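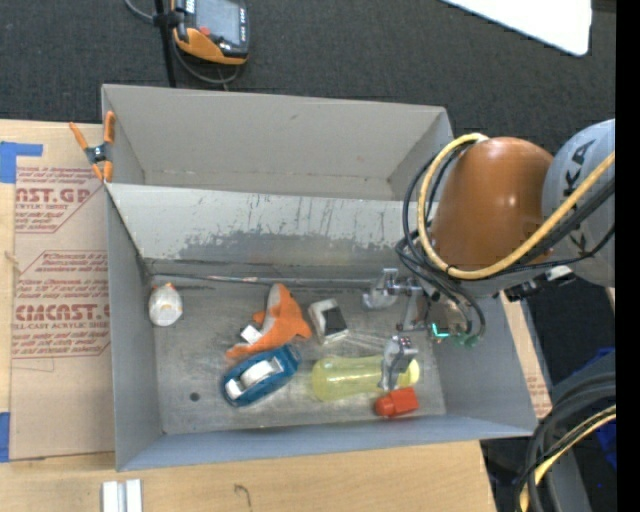 El brazo KUKA sobre la cubeta metálica, con la botella amarilla junto a los dedos de la pinza.

Primeros pasos con Rulow, el kit de vaciado de cubetas de Sirlow

Por Jhair Sánchez
23 de noviembre de 2023

Llevo desde mayo con el kit Rulow montado en el taller y me habéis escrito tantos pidiendo la guía de puesta en marcha que al final me he sentado a hacerla con calma. Va dirigida a quien ya tiene un brazo instalado y con su consola a mano, y quiere que coja piezas sueltas y mezcladas de una cubeta sin programar cada posición. Si venís del Truder antiguo, gran parte os sonará, aunque los menús han cambiado de sitio (y algunos, la verdad, a peor).

Lo que trae la caja

El paquete básico incluye la pinza de dos dedos, el módulo de control, el mazo de cables y la licencia de un año. A mí me costó 900 euros a través de Bakker, con los portes aparte. La cubeta no viene incluida, así que podéis usar la que tengáis. La mía es metálica, gris, y tiene sus buenos arañazos en el fondo, cosa que me parece estupenda para probar, porque en una línea de verdad tampoco vais a encontrar las cubetas recién pintadas.

Paso 1. Sujetar la cubeta

Parece una tontería y es donde más tiempo perdí yo. Si la cubeta se desplaza un poco cuando los dedos rozan la pared, toda la calibración se va al garete y os pasaréis la tarde buscando el fallo en el programa. Ponedle una pinza de resorte en el borde, de las de carpintero de toda la vida, y si la mesa es de madera probad también unos topes por los lados. Empujadla con la mano antes de seguir. No debería moverse.

Paso 2. Ordenar los cables

Dejad a los cables una lazada generosa junto a la muñeca, que acompañe el giro completo. Yo al principio los até demasiado cortos, por pura manía de que quedara bonito, y la muñeca tiraba de ellos en cuanto se inclinaba hacia el fondo. Moved el brazo a mano, despacito, hasta las esquinas de la cubeta y mirad que nada se enganche en el borde. La velocidad de prueba recomendada es el 21 %; no la subáis todavía, por favor, aunque os puedan las ganas.

Paso 3. Marcar los límites

Desde el menú Zona, llevad la punta de los dedos a las cuatro esquinas interiores y guardad cada una. Después bajad hasta el fondo y guardad también esa altura. Dejad un margen de 4 milímetros sobre el metal. Con menos, los dedos arañan; con más, los objetos planos se quedan abajo para siempre. Si vuestra cubeta tiene la pared inclinada, como la mía, marcad el límite donde termina la pendiente y no arriba en el borde, porque el programa supone paredes rectas y os mandará la pinza contra la chapa.

Paso 4. Elegir objetos que se parezcan poco

Aquí viene la parte divertida. El asistente sugiere empezar con bloques iguales, pero Toon Wuyts, que me ayudó con el montaje, me convenció de mezclar desde el primer día y se lo agradezco muchísimo. En mi cubeta hay un peluche naranja, un dispensador azul de cinta adhesiva, una botella amarilla translúcida tumbada y un objeto blanco con forma de huevo, entre otras cosas. Cada uno plantea un problema distinto: el peluche cede, la botella puede rodar y el dispensador tiene una forma que obliga a pensar bien por dónde agarrarlo.

Repartidlos sin apilar en las primeras tandas. Cuando el resultado sea estable, ya los amontonaréis.

Paso 5. Lanzar la primera tanda

Pulsad Ensayo, y no Producción, y quedaos cerca de la parada de emergencia. Mi primera tanda fue de 70 intentos y la dejé correr entera sin tocar ningún parámetro, para tener una base con la que comparar. Si los blandos se escapan, subid la fuerza de cierre de punto en punto. Con las botellas conviene lo contrario: menos fuerza y una aproximación más lenta.

¿Merece la pena?

Para un taller pequeño, yo diría que sí. La calibración es cómoda y el servicio técnico contesta (Prys Parry me resolvió una duda de licencias en la misma mañana, un encanto). Lo que menos me gusta es el manual, muy escueto en todo lo que toca a paredes inclinadas, y que el registro de errores solo se pueda exportar desde el módulo.

En la próxima entrega os cuento cómo cambiar los dedos y qué ajustes uso para piezas finas. Si os atascáis en el paso 3, dejadme un comentario con las medidas de vuestra cubeta y lo miramos.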